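I drove out to Zoswood to talk house rules with the woman who runs the robot bench at Munshi, and she had hers taped to the door. All on one page!

"Blades stay closed when an arm is live," she told me. "Folding knives, box cutters, whatever. If you can't tell whether it's shut, you stop the arm and go look." I asked if people grumble. "Sure — for a week or so."
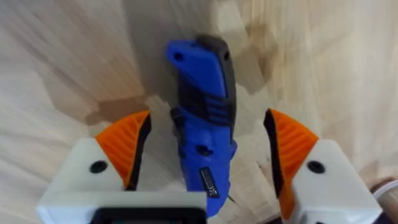
Her other big one is speed. Anything with an edge gets handled at 60 percent or less, and a new grip needs 200 clean picks before it goes on the approved list (I'd have guessed 20, which made her laugh). She borrowed that from the Padance project and sees no reason to loosen it.

So who checks? "Whoever's on shift signs the sheet. No signature, no run." The next version of the page is due in September, and she's hoping to keep it to one side of paper.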